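Storage conditions for untreated timber samples

Members who keep reference blocks at home have asked how humidity should be controlled. Rostam Mahmoudi has revised the guidance, which replaces the sheet issued in December.

Wood gains and loses moisture until it balances with the air in the room. Movement is greatest along the growth rings, less across them and very small along the grain. A block cut square will therefore go slightly out of square as it dries.

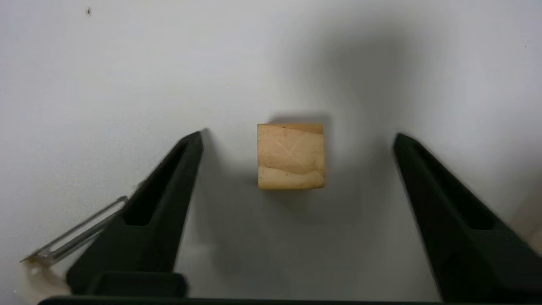 Weigh each block on arrival and again every 2 weeks. Record the weight in pencil on the card, never on the wood. When two readings in a row agree, the block may be measured.

The Zulwood register now holds 2,337 entries. Entries without a starting weight will be marked incomplete, and Buppha Kaewkla will write to the members concerned.
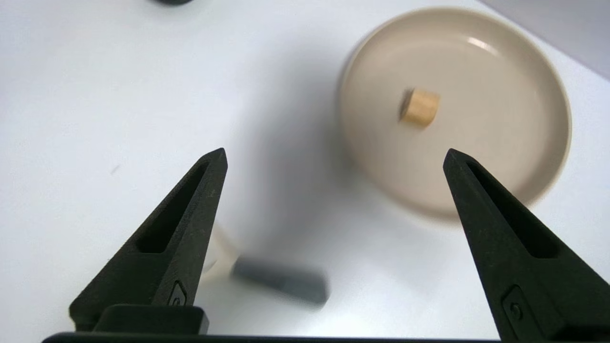

Keep blocks away from radiators, outside walls and direct sun. Sealed tubs are suitable only once the weight is steady, as damp wood in a closed tub can grow mould.

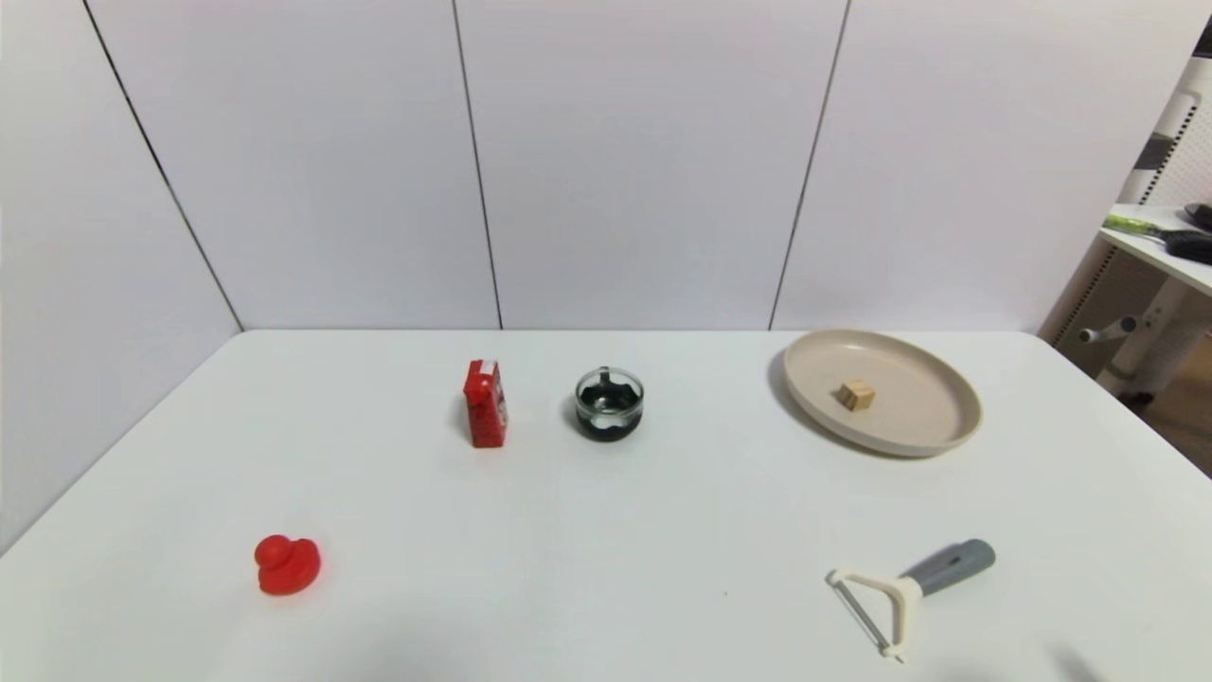
Oils and waxes slow the exchange of moisture but do not stop it. Treated pieces should be listed separately, with the product and number of coats. Send corrections to Edin Radonjić before the next issue goes to print.
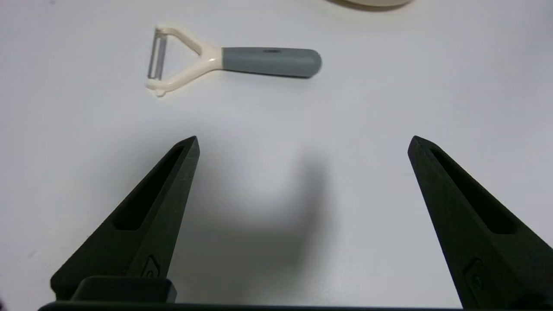
Y-shaped peeler with a grey handle.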